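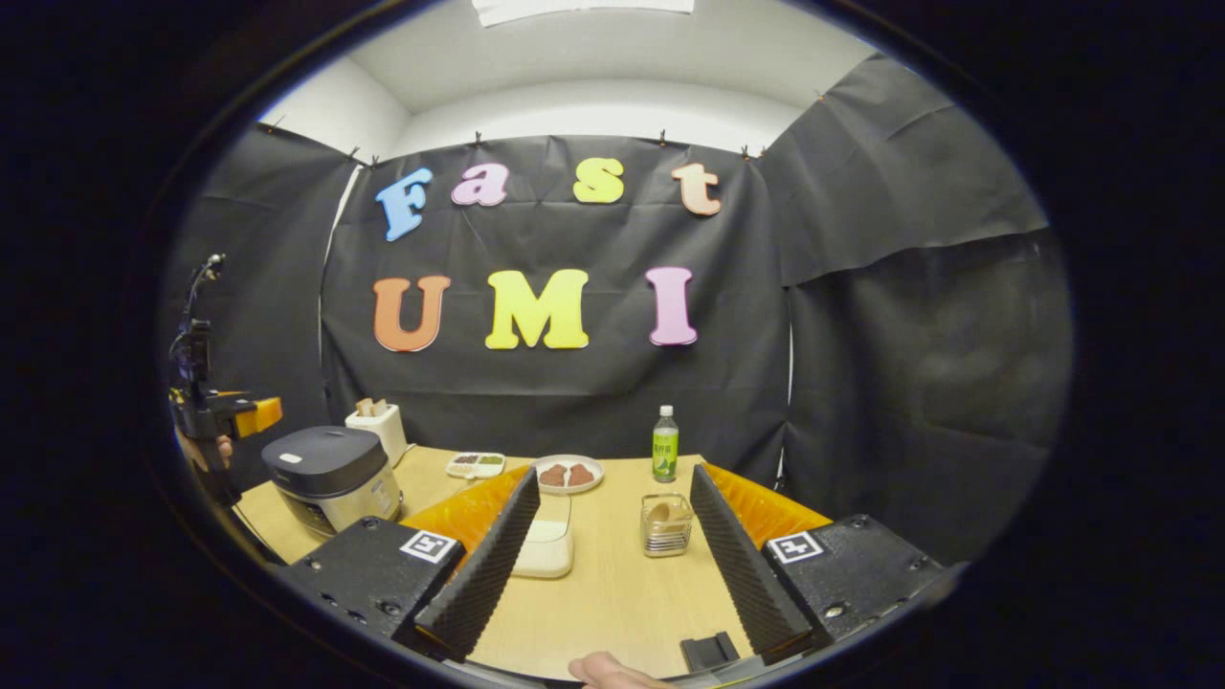 Coolant light keeps coming on but no puddle under the car, where is it going?

Posted by Shagufta Afridi in Cooling and Heating

Hi all, hoping someone can put my mind at rest. I've got a Cellow hatchback, 11 years old, petrol, and since June the coolant warning light has been coming on every couple of weeks. I top it up to the max mark, the light goes off, all is well, and then a fortnight later there it is again on the way to work. I do a lot of short runs plus one longer trip up to Killel to see my mum, and it does seem worse after the motorway.

I've had a good look on the drive with a torch and there's no puddle. Temperature gauge sits in the middle where it always has. Heater works fine, although my son says the car smells "like pancakes" when we've just parked, which I'd put down to him being hungry.

I've been topping it up with tap water as I didn't have anything else in. Is that bad? And is this a garage job straight away or can it wait until the MOT? I'm a bit scared someone is going to say head gasket.

Saqib Bukhari
Your son has a good nose! Warm antifreeze has a sweet smell, and if you get it just after parking then I'd bet on a small leak that drips onto something hot and dries off before it ever reaches the ground. I had exactly this on my old Jatoi estate and spent a whole winter peering under it like a fool. Mine was the hose clip at the bottom of the radiator.

With the engine stone cold (please, please don't open the cap when it's hot, it can spray out and scald you) have a look round the hose ends, the water pump and the radiator seams. You want crusty white, pink or greenish marks, a bit like limescale. Check the expansion tank itself too, they go brittle and crack along the join, and have a feel of the carpet in the passenger footwell. If it's damp and sticky, the heater matrix is leaking.

If you find nothing, ask a garage for a pressure test. They pump the system up cold and watch whether the needle drops. My local place charged me £40 and found it in the time it took me to drink a coffee. I wouldn't leave it for the MOT. A small leak can let go all at once, and then you're sat on the hard shoulder.

As for the water, a splash in an emergency is fine but you've been at it for weeks now, so your antifreeze will be getting weak. Get them to test the strength when it's in and refill it with whatever type your handbook says. Don't go by colour, the makers all use different dyes.

Head gasket is possible but I wouldn't lose sleep yet. Things that would worry me are mayonnaise-looking gunk under the oil cap (short trips can cause a bit of that as well, mind), white smoke that carries on once the engine's warm, or bubbles in the tank.

Lwazi Maluleke
could just be the cap. mine was the cap. cheap as chips, try that first

Siv Nordin
Agree with Saqib about the pressure test, and make sure they test the cap while they're at it, as a weak one lets coolant escape on a long run, which would fit with your motorway trips. I'd only add that you should write down the mileage each time you top up and how much goes in. I did this with our van and could tell the garage it was losing a mugful every 2000 miles, then suddenly every few hundred, and they took me a lot more seriously after that. Also keep any antifreeze well away from pets, it's poisonous and they like the taste. And if the gauge ever does climb, pull over and switch off, don't try to nurse it home.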